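Plostness table layout: README

Notes for laying out and using the gridded table. Covers the paper, the tape, the plate, the cube and where things get put. Written in a rush before the March handover, will tidy later. Questions to Joni Rissanen.

What's in the folder

layout.txt - cell names and the order to use them
placements.csv - one line per placement, 52 lines so far
objects.txt - short list, plate and cube and the rest
stains.txt - marks on the paper, which cell, when first noticed
old/ - leave alone please, Undesthorpe layout, different tape spacing

Table and paper

Brown paper over the whole top, blue tape for the grid. Four columns. Cells are squareish, not square. Don't measure off the tape if you need a proper distance, measure off the table edge. Tape was put down by hand and it wanders.

Columns are A to D, left to right, standing at the near end. Rows count from the near end, 1 is closest to you. So B2 is second column, second row. Someone had this backwards in the Thaweesak notes and it took an afternoon to put right.
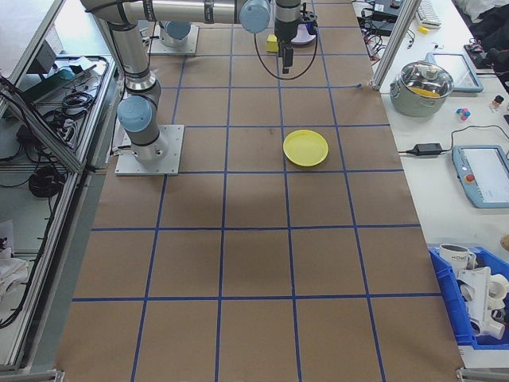
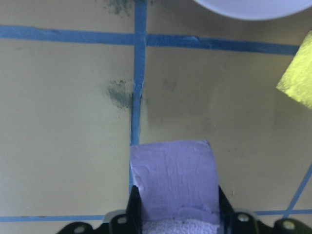
Tape

Use the Worex roll from the drawer if you're patching. Overlap the ends a bit and press down hard with a thumb. Where a strip has scuffed or started to lift, put a short piece over the top, don't pull the old one up, it takes the paper with it. Creases are fine. A strip that's moved is not fine, write it in layout.txt and start a new version number.

Leave the smudges. They don't wipe off and rubbing makes them bigger. If you get a new one put it in stains.txt with the cell. People do use them as landmarks without meaning to, so it's worth knowing which ones were there when.

Placing things

Plate goes down first, flat, right way up, whole plate inside the cell if it'll fit. If it crosses a strip, give both cells, the one with more of the plate first. Eg "C3/C4".

Cube after that. It's small so always one cell. If it ends up on tape then write "tape" and the nearest cell. Do not nudge it over to make the line tidier!! Write where it is.

Nothing gets stored on the grid between goes. Cloths, pens, mugs, all off to the side.

Columns in placements.csv

id - running number, starts at 1000
object - word from objects.txt, lower case
cell - letter then number
second_cell - blank if not needed
moved_from - blank for first placement
remark - anything, keep it short

Distances, where there are any, are in mm. A few early lines have cm in the remark, I've fixed the ones I spotted.

Known problems

9 lines have no cell. The sheet got put away before anyone filled it in. Left blank on purpose, please don't guess from memory.

"dish" and "plate" both turn up as object. Same thing. Will merge.

Ids 1000 to 1030 were typed up from paper, so expect the odd slip in the remark. The cells were checked twice.

Light changes a lot over the day and the paper looks browner late on. Doesn't matter for the placements but it does for stains, so note the time of day if you're adding one. Morning is best.

Changing the paper

Only when it tears. Take photos of the old grid, peel, lay new, tape the long strips first then the short ones. Takes 30 minutes with two people, much longer alone. New paper means new stains file, start it empty and keep the old one in a folder with the version number on it.

To do

merge dish/plate
finish objects.txt, half the sizes are missing
check row numbers in the Thaweesak notes agian
order more tape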